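3/23/24

I bought a record in February and I haven't opened it. It's on the shelf next to the others I haven't opened, and between them they form the most expensive unplayed music library in my street.

The record is the second album by Povo, a five-piece who make slow, brassy, slightly seasick dub. It came out on the files four years ago. I've listened to it more than I've listened to most of my relatives. I know where the trombone comes in late on the third track, and I know the cough before the bass on the sixth. Then their label, Harawira, announced a vinyl pressing: 200 copies, numbered by hand, in a colour described as "harbour". I had my card details in before I'd finished reading the email.

Mine is number 100. I was pleased about that for an entire afternoon, as if I'd done something.

I want to make a grumpy case about all this, and I want to make it as a person who is plainly part of the problem. The late vinyl pressing, the one that turns up years after everyone who cares has heard the thing to death, has stopped being a way to put out music. It has become a way to thank people for already liking music, and charge them for the thank-you card. I don't think that's wicked. I do think we should stop talking about it as though it were a release.

Look at how it's sold. The email from Harawira said the album was "finally available", which will have come as news to the streaming services. It had been available the whole time. It was available on my phone while I read the words "finally available". What they meant was that it could now be owned in a form that would be awkward to move house with.

The defence I hear most is about sound. Vinyl sounds warmer, people tell me, and I nod, because I like these people and they've usually just made me a cup of tea. But a lot of late pressings are cut from the same digital master that made the download. I asked Harawira which master they'd used on the Povo record and got a very friendly reply about the weight of the sleeve. It is a heavy sleeve. I'll give them that.

The second defence is money for the band, and this one I take seriously. Streaming pays musicians in crumbs, and a person like me dropping a week's lunches on a record does more for Povo than years of my pressing play. Fine. But I'd like to see the sums more often. Tura, a smaller label that puts out mostly cumbia and some very odd organ music, did something brave last year and published the costs on one of its pressings. The run cost them $2835 before postage. After the plant, the sleeves, the test copies, the shop's cut and a box that arrived bent, what was left for the artist was $903. For a whole run! They posted it without comment, and I read it several times over, waiting for the next line.

Now, $903 is better than nothing, and I'm told it's better than most. It's also a sum that a few dozen fans could have got together by sending the artist the price of a record and asking for nothing back. We could do that tonight. We won't, of course. I haven't, and I've had the Tura page bookmarked for months. I'd sooner pay forty-odd dollars for a disc I don't play than send someone thirty for music I play constantly. There's something wrong with me there, and I suspect there's something wrong with you as well.

The part that bothers me more is what the late pressing does to the records that don't get one. A digital album used to be an album. It had a name and a cover and it came out, and if it was any good people talked about it. These days a digital album is spoken of as a sort of application. It sits there waiting to hear whether it'll be made real. Bands say "we'd love to do it properly one day" about music they've already done properly, in front of everybody. I've caught myself describing a record I adore as "only digital", in the tone my grandmother kept for people who'd married at the registry office.

And some of the best dance music of the past ten years is only digital, for good reason. It was made in a hurry, for that summer, and it was meant to be passed around on phones until the phones got sick of it. The Ciremau compilations are the ones I always bring up at this point, usually to people who are looking for their coats. There are nine of them, all files, assembled from the kind of producers who put up a track on a whim and pull it down in a huff. Whole rhythms come and go between volume four and volume five. Put those on vinyl and you'd wait eight months for the plant, and by the time the box turned up the joke would've been over for seven of them.

There was talk of a Ciremau box set a while ago. I was against it, loudly, at a dinner. I'd also worked out where it would fit on the shelf.

I should be fair to the thing itself. A record is a nice thing to have. You can read the credits without pinching at a screen, and find out that the trombone player on track three also did the hand claps. You can lend it to somebody, and that's still the best way I know to start an argument about music, or to lose a record. It stays put when a licence lapses. Anyone who's opened a playlist and found half of it greyed out like a drowned keyboard knows what I'm on about. If the late pressing were sold on those grounds – here's a copy that won't vanish, with the names written down – I'd have nothing to complain about and this would be a much shorter piece.

But that's an argument for pressing enough of them. A copy that won't vanish isn't much use to the person who was at work when the email came. Two hundred is a number chosen so that it'll run out. The Povo record sold through in an evening, and by the weekend there were copies going second-hand for three times the price, not a cent of it finding its way to anybody who'd ever held a trombone. One seller had listed his as "sealed, unplayed", and I felt a rush of contempt for the man, and then I looked over at my shelf.
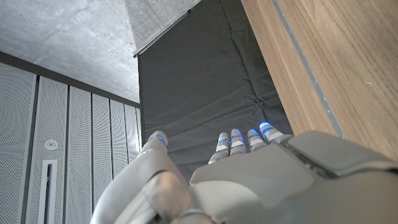

Would it be so hard to take orders first and press however many people want? Plenty of small labels already do it, and the only real cost is patience, plus a bit of embarrassment if the number comes back low.

I think the embarrassment is what does it. A run of 200 that sells out is a triumph, and the label gets to put a red stripe across the page. An open order that closes on 164 is exactly as many happy people, near enough, and it looks like a flop. Everyone involved has learned to prefer the stripe. The fans prefer it too, if I'm any guide. I didn't feel clever for owning the Povo album. I felt clever for having been quick.

So I've got a modest request for Harawira, who have been nothing but polite to me and may now wish they hadn't. Leave the order page up for a month. Skip the numbering, or number them all the way up and let some poor soul have 341 and be glad of it. Tell us which master you used, even when it's the boring one. Print the sums on the inner sleeve in small type, where the credits go, so that we know what we've paid for and who got it. And put a button on the page for the rest of us, the ones with no turntable or no room, that just sends the band some money. Call it whatever colour you like.

I'd press that button. I say this knowing what I'm like, and knowing that the third Povo album went up online a fortnight ago, that it's very good, that I've played it every morning on the bus, and that I've already written to ask when it's coming out.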